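Cell Technician, Robot Handling (Board Cell 5)
Metby, Tralodov site
Full time, on site

Metby is hiring one technician to set up, maintain and repair a single-arm handling cell. The cell moves thin rectangular boards between trays and a slotted rack. It is used for development runs, so the layout changes often and the same person has to bring it back to a known state each time.

The arm carries a two-finger parallel gripper. Boards are handed over at the table by an operator, and finger alignment is checked at that point before any unattended run. A board that sits skewed in the fingers will usually miss its slot.

The post reports to Krisztina Rácz. Electrical work is shared with Barry Mottram.

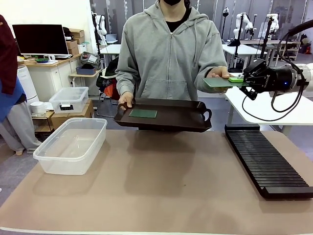
Duties

Set finger opening and grip force after each board change.
Re-teach pick, handover and rack positions when the table layout is altered.
Inspect the cable loop and hose at the wrist for chafing and strain. Replace as needed.
Clean or replace finger pads every 500 cycles.
Check repeatability at the tool flange every 700 operating hours and log the result.
Diagnose gripper communication faults down to the connector.
Keep spare fingers, pads and cables in labeled boxes.

Requirements

Two years of hands-on work with six-axis arms or similar equipment.
Able to read wiring diagrams and use a multimeter without supervision.
Basic scripting for position offsets and test routines.
Clear written fault reports in English.

Useful but not required

Experience with Skelterano grippers.
Tool center point calibration.

Hours are days only, with one late shift in December during the annual overhaul.

To apply, send a resume and one fault report you have written to Jacqueline Picard, reference 1325. Remove customer names from the report. Applications close September 16, 2023. Interviews include a practical test at the cell.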